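I was hopeless at it for the first hour. Teaching a simulated robot arm by remote control sounds like a video game, and I'd told everyone at home I'd be good at it (I've played plenty of those!). Then I sat down at Wavbridge's office in Vusalbridge, took hold of the controller and drove the gripper straight into a tabletop.

The project is called Damero, and the idea is simple enough. You do the job yourself, slowly, through the arm, and the software saves every move you make so that it can learn to copy you. They had 1209 good runs when I visited in March and they want 3000. I added 2.

What surprised me was how much of the house they'd bothered to build. 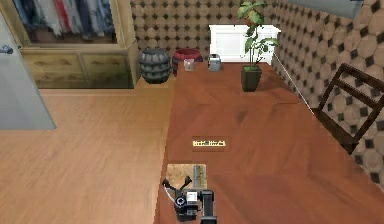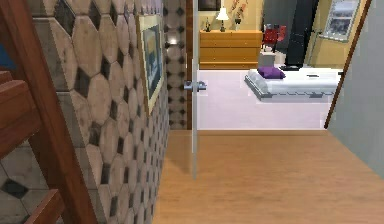 My wrist ached by lunchtime. You have to go gently, and if you dither the software learns to dither too, so my first tries went in the bin. By mid-afternoon I'd stopped thinking about my thumb and was just reaching for things, and I didn't want to hand the controller back.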